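Home | Posts | Kitchen | Garden | About | Search

Do you need a tray on the table?

Every few months somebody on the internet tells me that the cure for a messy table is a tray. Put a tray down, they say, and whatever sits on it stops being clutter and becomes a display. I have been suspicious of this for years.
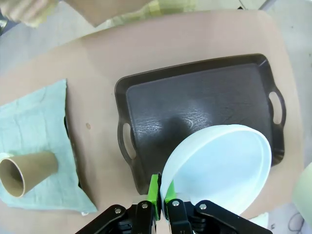
What the tray is meant to do

The theory goes like this. A table with a bowl, a tea towel and a bit of cardboard on it is a mess. The same table with a dark tray on it is a table with a centre, and the other things will somehow find their way on to the tray or off the table altogether. I can report that the white bowl gets as far as the corner of the tray. The towel stays in a heap on the left with a cardboard tube lying on it, and I don't know any tray in the world that would have done anything about the tube.

I was after a dark one, nearly black, with a raised edge all the way round and a slot at each short end to put your hands through. Cukus had one I liked the look of, and Mulligan had one that was much the same for more money. I read far too many reviews before buying. One shop claimed 1,794 of them, and I would bet that most were written within ten minutes of opening the box. "Gorgeous, looks so expensive!" Fine, but have you carried soup on it?

The handles

I'll be fair about the handles. Cut-out slots are better than the little metal ones that get screwed on and work loose, and they leave nothing sticking up to catch a sleeve. My complaint is that a slot through the rim is also a gap in the rim, and the rim is the only thing standing between a spilt cup of tea and your carpet. I tipped 200 ml of water on to mine at the sink to see what would happen. Level, it was perfectly well behaved. Tilted towards one end, as you do going through a door with your elbow, it came out over my wrist.

The dark finish shows everything too. Crumbs, dust, the ring from a mug, the ceiling light shining back at you. There's a faint wood-grain texture on the floor of it, and I'd assumed that would hide the marks. It doesn't hide flour.

The bowl

White plastic, wide and shallow. I have gone on about shallow bowls before and won't do it all again, but for anything with a sauce they are a nuisance, and for crisps or salad they're grand. Plastic has one real advantage on a tray, and that's weight. Two china bowls and a jug is a load you notice on the stairs. With plastic ones I can carry the lot up in one go.

Where I am a sceptic is the idea that the bowl should live on the tray. If it does, you have to take it off every time you want to carry something, and then it's on the table again and you're back where you started, with one more object than you had before.

The towel

Mint green, pale, and always crumpled. I've seen people roll theirs, and a woman at the Gurnau craft market was selling a ring to put them through. A tea towel has to dry between uses and it won't do it rolled up in a ring. Hang it on the oven door or leave it in a heap and be at peace.

So, the verdict after 7 weeks: it's a decent tray for carrying things. I use it at breakfast and when I'm eating upstairs. As a cure for a messy table I rate it slightly below putting things away, and I've started standing it on its side next to the bread bin, where it takes up no room at all.

I've got a Marker storage basket to try next, bought in June and still in its wrapping. I don't expect much.

Recent posts

Shallow bowls: who asked for them?
Drawer dividers, three months on
The 256-page book about folding
Is a bread bin worth the space?
Why I went back to a plain dishcloth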